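# How to keep chips crisp after you open the bag

In my kitchen the air is humid from May until the end of summer, and an open bag of chips becomes soft in one night. For a long time I threw such chips away. Then I started to try different ways of closing the bag, and now I want to write down what works for me, step by step.

You need:

- a clothespin or a strong clip
- a glass jar or a tin with a tight lid (optional)
- a baking sheet, if the chips are already soft

## Step 1. Open the bag at the top seam

Pull the two sides apart slowly, only at the seam. If you tear the bag down the side, you can't fold it well later, and then you must use a jar. When the seam is very strong, I take scissors and cut a straight line just under it.

## Step 2. Take out what you will eat

Pour a portion into a bowl and close the bag right away. My neighbor Ilir Shehu leaves the bag open on the table the whole evening, and he always asks me why his chips taste like paper. Also, wet fingers bring water into the bag, so the bowl is better for this reason too.

## Step 3. Push the air out

Put the bag flat on the table. Move your hand from the bottom to the opening, very gently, so you don't break the chips. You will not get all the air out, and you don't need to.
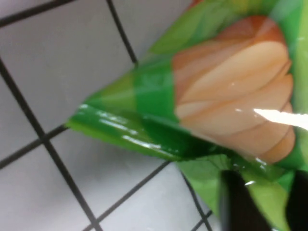 *Shiny chip bags keep their creases well.*

## Step 4. Fold and clip

1. Fold both top corners toward the middle, so the opening looks like the point of an envelope.
2. Roll the point down 2 times, tightly.
3. Put the clip across the middle of the roll.

If you have no clip, there is another way. After you fold the corners, roll the top down four or five times. Then hold the roll with your fingers, put your thumbs inside the two folded corners behind it and turn them over the roll. The bag now holds itself closed. The first time it opened again after a minute – I had made the roll too loose. It also doesn't work when the bag is nearly full.

A rubber band around a twisted top is the fastest method, but with me the chips stayed good only until the next day.

## Step 5. Choose the place

Keep the bag in a dry cupboard, away from the stove and the kettle. I kept mine above the stove for years, and this was my biggest mistake. The top of the refrigerator is also not good, it is often warm there.

For longer storage I use a jar from Telby, with a rubber ring under the lid. Any jar is fine if the lid is tight and the inside is completely dry. After washing, I leave it open overnight.

## If the chips are already soft

Heat the oven to 300°F. Spread the chips on the baking sheet in one layer and put them in for five minutes. Look at them often, thin chips become brown very fast. Then take them out and let them cool for 15 minutes on the sheet. They are still a little soft when warm, so don't judge them too early.

Don't put them back into the bag until they are cold. If they smell like old oil, throw them away – the oven can't repair this.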